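Notes for our second session on money and prices, written up by Anika Begay. Bring these with you next time, because we'll pick up right where the Tadell problem leaves off (and yes, you may scribble all over them!).

## What a central bank does with its reserves

Let's go back to the made-up country we've been using, Wistum, whose money is the plornine. Last time the government promised to keep 2 plornines to the dollar, and everyone was happy with that for a good while. Keeping such a promise means the central bank has to stand ready to sell dollars to anybody who turns up with plornines, and it can only do that for as long as it has dollars to sell.
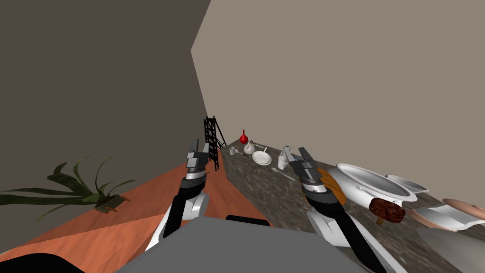 *Simulated kitchen with a two-armed robot.*

Suppose the bank starts the year with 500 million dollars. Imports get more expensive, people grow a little nervous, and by February it is down to around 300 million. Now, that may still sound like plenty, and some of you said so in class, but think about how it looks to a shopkeeper with savings in plornines. She wonders whether she ought to change them while the old rate still holds, and so do all her neighbors, and the line at the bank gets longer!
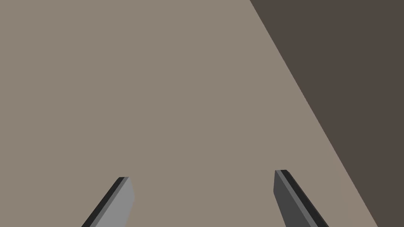
So the bank has a few choices, none of them very pleasant. It can raise interest rates, so that holding plornines pays better, though borrowers will feel it. It can limit how many dollars each person may buy. Or it can let the rate go and see where it settles.

**For next time:** read the Yazzie chapter on pegged currencies, then work through the Tadell problem, where the country owes its debts in dollars. Ask yourself who gains and who loses when the peg goes, and jot down a few lines on each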